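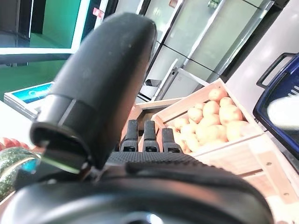
View from the wrist camera, parked over the potato crate.

Wrist camera sees more of the hand than the potatoes. Move the camera or fix the mask?

Posted by slatback in Cells, Grippers and Grief
Fri 3 July

I look after one picking cell in a mock grocery store. The arm takes produce out of wooden crates and puts it in a blue shopping basket, over and over, until something goes wrong or I go home. The wrist camera view is attached. As you can tell, the hand thinks very highly of itself. The big finger goes nearly to the top, the body takes up the bottom, and the three small fingers stand in a row in front of the crates like people at a concert.

Until February this was fine. Then we swapped the old hand for a Harnura, which is wider at the base, and the camera went back on the same bracket with the same two screws. I redrew the mask so the vision software (Trandon, the version before the one everybody likes) ignores anything that's gripper. It worked well enough on the zucchini and anything else with the decency to be dark green or red.

Potatoes are another matter. Pale potatoes in a pale crate, with the bright display cases behind. The software finds the ones at the top of the heap and goes after them happily. Anything lower down and to the left, close to the small fingers, it either misses or reports as half a potato. Then the arm goes for the middle of the half. I have 11 potatoes with dents in them and a supervisor who has started asking what they cost.

Things I have tried:

Cleaning the lens. It was filthy. No change.
Turning exposure down. The cases behind looked better and the hand turned into one big black hole.
Turning exposure up. Let's not discuss it.
Growing the mask by 12 pixels all around. Fewer half potatoes, also fewer potatoes.

There's room to move the bracket out by 40 mm before the cable complains. Is that the right fix, or am I about to spend a day recalibrating for nothing? Also, the big finger's tip is getting scuffed. Do I care?

crate_expectations
Accepted by the poster

Move the bracket, but do the cheap check first.

Park the arm where you took that picture and save a still with the fingers fully open. Close them halfway, save another. Close them all the way, save a third. Lay your mask over each one. My bet is you drew it with the hand open and it's wrong for the other two. One mask for a hand that changes shape will always be either too small or too greedy, and growing it just picks greedy for you. Trandon lets you tie a mask to a finger position. It's under the tool settings, two menus deeper than any sane person would put it.

If the half potatoes go away, leave the bracket alone and go home early.

If they don't, then move it, in this order:

Power the arm down and lock it out. I know. Do it anyway.
Mark where the bracket sits now with a paint pen, so you can get back there when you regret this.
Slack off the cable before the screws. The connector on these small cameras doesn't like being the thing that holds the camera up.
Go out 20 mm first, and tilt the camera back toward the fingertips by a hair. You still want to see the tips. If you lose them you've swapped one problem for a worse one.
Run the wrist through its full range by hand at slow speed and watch the cable at both ends of travel.
Redo the hand-eye calibration. All of it. The short version in the menu assumes the camera only got bumped.
Redraw the masks, open, half and closed.

It took me a morning on ours, and most of that was hunting for the calibration board, which was behind the fridge.

On exposure: set it for the crate only. There should be a box you can drag over the area you want metered. Yours is probably still on the whole image, so the bright stuff at the back is making the decisions. Let it wash out. You aren't picking refrigerators.

Scuffing on the tip doesn't matter until you can catch a fingernail in it. Do check the textured strip on the gripper body while you're in there. When ours started to lift at one end it picked up grit, and the grit marked every soft thing we handled. Wipe it with a damp cloth and let it dry. No solvent, or the strip will come off and you'll learn what a new one costs.

multeck_refugee

We had this on a Multeck cell and just bought a second camera and put it on a pole. Problem solved. Well, the pole got hit by a pallet jack, but before that.

Also, have you considered sweet potatoes?

Fodor_fan_40

Adding to the accepted answer. Check the screws on that bracket even if you never move it. If it came off in February for the hand swap and went back on dry, it has had months of shaking. Ours backed out a quarter turn and the picks drifted so slowly that we blamed the crates, then the floor, then the night shift. Medium thread locker, the blue one, and put a witness line across each screw head. I look at mine every 500 cycles, or when I remember.

I'd disagree on the tilt, though. On the Fodor hand we left the angle alone and only moved straight out, and calibration settled much faster. Could be a different lens. Try it flat before you start tilting.

slatback (comment from the poster)

Did the three stills. The mask was drawn with the hand open, and with it closed it covers a patch of crate where there is no finger at all. I would like to blame the previous guy but I am the previous guy.

Mask per finger position is in, metering box is on the crate, bracket hasn't moved. Still one half potato this afternoon, from the corner by the small fingers, so I may yet go out the 20 mm. Screws were loose too, both of them. Blue stuff is on order.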